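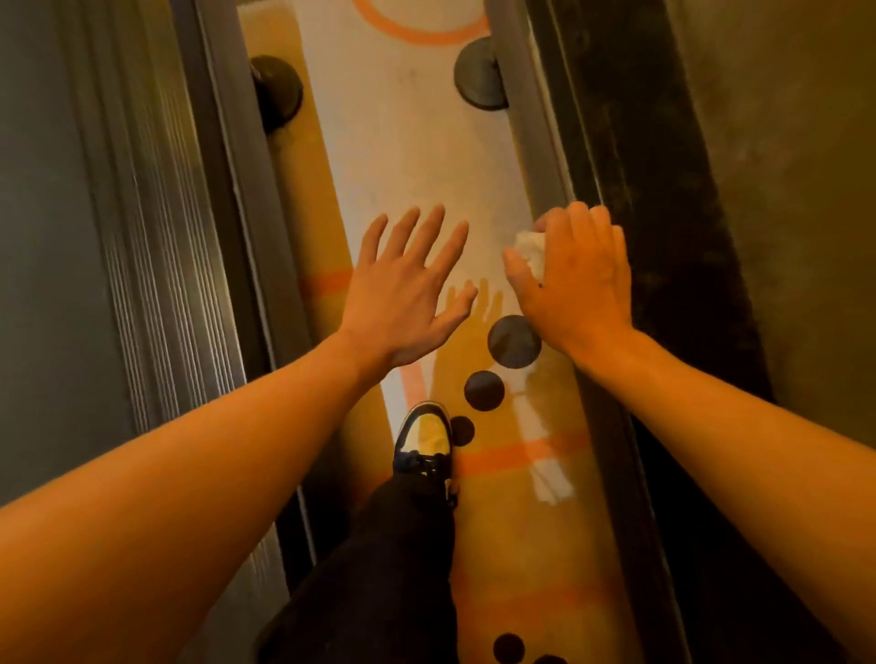
Orange markings and black dots on a pale floor, between the gray panel and the wall.

I have been relining the floor of the back workshop in Medthorpe since April, and the part that took the longest was choosing a marking method. What follows is mostly notes on adhesion, for my own use the next time I do it.

The slab is old power-troweled concrete with a worn sealer on it. Power-troweled concrete is dense at the surface and takes paint badly. The usual quick check is to put a few drops of water on it. If they bead and stay put, the paint will sit on top in the same way and come off under the first pallet truck. Mine beaded everywhere except along the old drain cut.

I tested three things on a strip by the door: floor tape, single-part acrylic line paint, and a two-part epoxy. The tape was a vinyl roll with a beveled edge, bought from Seyoum, who also sold me the roller frames. It went down in minutes and looked very straight. By the end of the second week the edge facing the door had started to lift, and grit had worked its way under it. Tape is fine where people walk. It does poorly where anything with a small hard wheel turns on the spot, as the wheel pushes the film sideways and the adhesive creeps.

The acrylic dried fast and was easy to touch up. It also picked up black marks from shoe soles that would not come out with detergent. I gave it a light scrub with a gray pad and took off some of the color along with the marks.

The epoxy is what I kept. Preparation was a degreaser, two rinses, then 60 grit on a pole sander until the sheen was gone. I vacuumed twice and wiped with a damp cloth, and left it overnight. Imani Iwasaki lent me a moisture meter, which read low enough to go ahead, though those meters only tell you about the top of the slab. A proper test needs a probe in a drilled hole and I did not want to drill.

Line width is 2 inches. Total run came to 111 feet, including the curve at the bench end, which I drew with a pencil on a string. Masking a curve is slow with ordinary tape. Use the narrow crepe kind and press the inner edge down first. Pull all the masking while the paint is still soft - I left one section until morning and the edge chipped for most of its length.

Working time on the epoxy was roughly 20 minutes, shorter than the tin said, so mix half batches.

Still to do: the stretch behind the compressor, and a second coat at the door. I have a sample of a clear topcoat called Cladis that is supposed to reduce scuffing, and I will put it on half of the door section and leave the other half bare until fall.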